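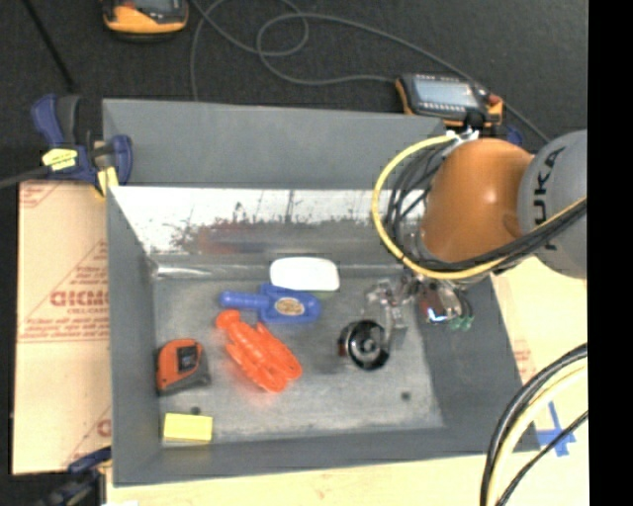

Equipment Planning Coordinator, Bin Picking Cells

Vidwood is hiring a coordinator to plan and budget for the equipment in its Drenthorpe workshop. The position is part-time, two days a week, on a fixed term ending in June. Most of the work is quotes, spreadsheets and phone calls to suppliers. You will also spend time on the workshop floor, as the budget has to match what the cells need.

The first job is the Kiltiden cell, where a KUKA arm works over a grey bin of mixed small items. We plan to build a second cell to the same general layout and need a costed equipment list before we order anything.

What you will do

Write up the parts list for the existing cell, down to clamps, cable and tape
Get quotes for a second arm, gripper and controller, including freight and lead times
Compare buying with leasing over the life of the project
Keep a budget line for wear parts and test objects (set at $3000 for the first year)
Book installation and safety sign-off
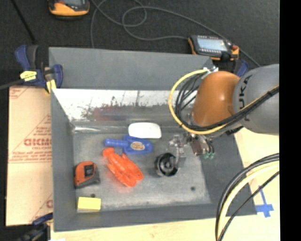
Page 2 of 2

What is on the bench matters to the budget. The test set is everyday stuff – a tape measure, a small yellow block, a few pieces of orange and blue plastic – and it costs next to nothing to replace. Grippers, cables and arm time are where the money goes. We want someone who can tell the two apart and who will ask the technicians before cutting a line.

What we are looking for

Experience buying or budgeting for workshop, lab or plant equipment
Comfortable with spreadsheets and purchase orders
Able to read a supplier's spec sheet and pick up what has been left out
Some exposure to industrial robots is useful but we can teach you the basics
A driver's licence, as you will visit our store at Karaki now and then

You don't need to program. You won't be asked to run the arm.

Orders over $787 need a second signature, and you will organise that yourself. Everything else within the approved budget is yours to place.

How to apply

Send a resume and a one-page letter telling us about a piece of equipment you helped buy and what it ended up costing. Quote reference 100 in the subject line. Applications close 22/08/2022 at 5 pm. Interviews will be held at Drenthorpe and include a walk through the workshop, so please wear closed shoes.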